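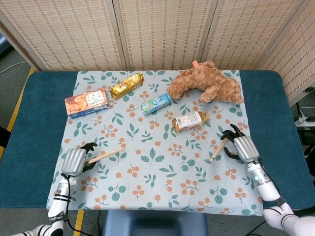
Leaf and berry tablecloth, bamboo or rattan screen behind.

Volgate notebook — listing matcher
April 2022

Goal for this stretch: get one clean row per home for sale in Ponduten, no matter how many feeds the home turns up in. I've been looking forward to this part since we started Volgate, and it is every bit as fun (and as messy) as I hoped.

Where things stood at the end of March: we had two sources loading, the Skadia feed and the pages we collect ourselves from the smaller agencies. Both parse fine. Put them together and you get 4,000 rows for Ponduten, which looks great until you sort by street and see the same brick duplex three times in a row at three different prices.

First pass, exact match on address. Terrible! Skadia writes "Unit 4, 18 Harbour St", the agencies write "4/18 Harbour Street", and one office puts the suburb in the street field for every single listing. Exact match caught the lazy duplicates and nothing else.

Second pass, normalised addresses. Wrote the rules by hand in Zein:
- street types to the long form (St to Street, Cres to Crescent, Pde to Parade)
- unit number in its own column
- strip "Lot" unless there is no street number at all
- drop anything in brackets
- lower case, single spaces

Much better. I ran it, made tea, came back and the count had dropped to 2,957. I read down the merged pairs for the whole afternoon and most of them are lovely, plain, obvious matches that I'd have made by eye.

Things that still go wrong:

Corner blocks. A house on a corner can be listed under either street, and the agencies pick whichever sounds nicer. Address rules will never catch these. Land size plus bedroom count plus a close price would, I think, and maybe the lot number where the agency bothers to give it.

St as Saint. My rule happily turned St Clair Avenue into Street Clair Avenue. It did that to both feeds, so the matches still worked (ha), but it looks awful in the output. Fixed by only expanding the last word of the street name. Then "The Esplanade St Clair" broke. Fixed again by keeping a short list of exceptions. I don't love exception lists, but this one fits on a sticky note.

New developments. Twelve townhouses off the plan, one street number, no unit numbers, all with the same floor plan. The matcher squashed them into a single home. For now, if both rows come from the same feed and have different listing IDs, leave them apart. Rerun with that rule in place before anyone quotes the count above to somebody else, please.

Relists. The one I'm most excited about. A home gets pulled down, sits for a bit, and goes back up under a new ID with days on market reset to zero. The agencies are entitled to do it, but it makes the market look faster than it is. With normalised addresses we can finally see through it! I set the window at 90 days: same address, gone and back inside the window, counts as one run on the market. Past that it's a new listing. I tried a shorter window and it lost a bunch where the gap was clearly just the vendor repainting and swapping agents (the blurb says "freshly painted" the second time, same floor plan drawing both times).

Open question: what do we call the list date for a relist? I lean toward keeping both, first_listed and this_listed, and letting whoever makes the charts choose. Storage is cheap and I'd sooner not throw away a date.

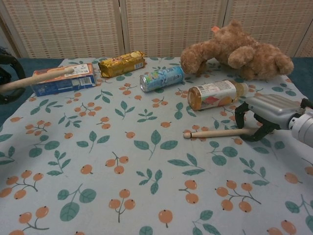

On the cloth: blue and orange box, gold foil package, drink can on its side.

Prices. I had assumed the differences between feeds would be typos. Some are, including a cottage that lost a zero. More often Skadia is just carrying the older figure. The agency page changes when the price changes, and the feed picks it up on a later refresh. So the two numbers are both right, for different moments. I now store the price with the time we saw it and show the newest one. Price cuts fall straight out of that table for free, and the first chart of them has a gorgeous little staircase shape.

"Price on application" and "offers over" need their own column. I was turning "offers over" into a plain price and that pulls the median down. Colour-coded them in the check sheet so they're easy to spot.

Speed: fine. Zein chews through the lot in less time than it takes me to open the check sheet. No reason to tune anything yet.

Next:
- corner block matching, starting with land size
- rerun with the townhouse rule and write the new count in here
- version 2 of the address rules into the shared folder, with the exception list in its own file
- ask Skadia how often their feed refreshes, and whether withdrawn listings carry a reason code
- pull rentals out of the agency pages, a few have crept in with weekly rent in the price field

If you're reading my check sheet: yellow means merged by rule, green means I looked at it myself. Please add to the green! It's slow going, but a good hour with it will teach you more about how agencies write addresses than any spec I've read.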